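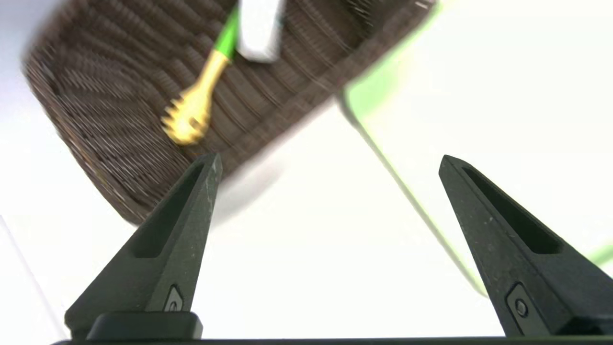 I've been coaching under-12s softball at Alport for long enough to have worn out three batting tees, so when the Belent Swing Station turned up in the club shop I handed over my own money before anyone could talk me out of it. We've had it since 11th April and I'm delighted with it!

The base is the clever bit. It's heavy enough to stay put when a hitter catches the stem instead of the ball (mine do this a lot), yet one child can drag it across the outfield on its wheels. The stem slides up and down with a twist collar and holds its height, even after a full session of big swings. Our old Barros tee used to sink an inch every few minutes and drive us all mad.

The rubber cup on top is softer than I'm used to, and you really notice it on low pitches, where the bat comes through clean and the ball flies off flat. My shyest hitter put 5 in a row into the net last week and wouldn't give up her turn – lovely to see.

Two small grumbles. The collar gets stiff with grit in it, so keep an old toothbrush in the kit bag, and the carry strap is too short for an adult shoulder.

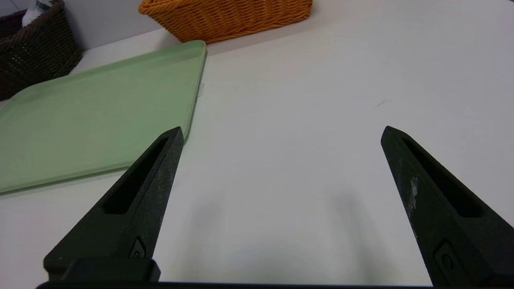
Colton wrote in under my first post to say that theirs has gone through two seasons of indoor nets and the cup split near the end of the second, though a spare was easy to fit and the base is as good as new. That sounds fair to me, and I've ordered a spare cup already. We're getting a second tee for the older girls as well, once the subs are in.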